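Trenatance House — residents meeting, minutes
August 14, 2019
Held in the downstairs lounge. Notes typed up same night, sorry for any mistakes.

Present: 19 residents, plus Jarmo Seppälä (chair). Apologies from the Nedura corridor, on late shift.

1. Last minutes
Agreed. One correction, the dryer on the Sevside landing was fixed by the landlord and not by us.

2. Laundry room
Long discussion. Washing left in machines after the cycle ends, still the main complaint. Agreed: 15 minutes grace, then whoever is next can move it to the table. Move it, not dump it on the floor.
Knits going in the dryer — lint filter clogged again, wool fluff all through it. Jarmo asked that sweaters be dried flat upstairs. Not everyone has space. Suggestion to buy 2 folding racks for the landing, price to be checked before October.
Farooqui powder is out, the new box is a different brand, some people itch. Keep both for now.

3. Bedrooms and storage
Closets are small, we all know. Bags and boxes in the hallway have to go, fire inspection coming. Under-bed bins can be borrowed from the basement, 3 left, first come.
Winter clothes: idea is a shared shelf in the basement, labelled by room. Concern about moths. Cedar blocks maybe. No vote taken.
Bedding — house bedspreads and spare pillows are counted when you move out, please dont swap them between rooms. Own pillows fine.

4. Swap table
Going ahead, in the lounge, after supper. Clean clothes only, folded, no underwear. Check pockets and cuffs first, last time a key went off in somebodys coat and it took days to get back.
Sort on the bed before you bring things down, much quicker than doing it on the lounge floor. Keep, swap, rag bag.
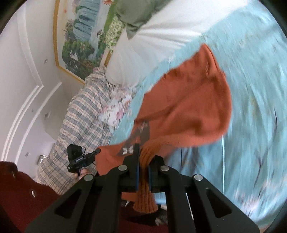

Sweaters go on the left side of the table, everything else on the right. Fold sleeves in, do not use hangers, the rail is broken. Anything with a print or lettering, leave it facing up so people can see what they are getting. Leftovers get bagged at the end and Jarmo drives them to the thrift store.
Question about kids sizes — yes, bring them.

5. Any other business
Kettle in Sevside kitchen leaks. Do not use untill replaced.
Someone wants the lounge window open at night, someone else doesnt. Left to the people in the room.
Spare iron is missing its cord clip, still works.

Actions
Racks, get a price — Jarmo
Hallway cleared — everyone
Basement shelf, measure — Nedura corridor
2 rag bags for swap table — Sevside

Next meeting in October, same room, date to go up on the board.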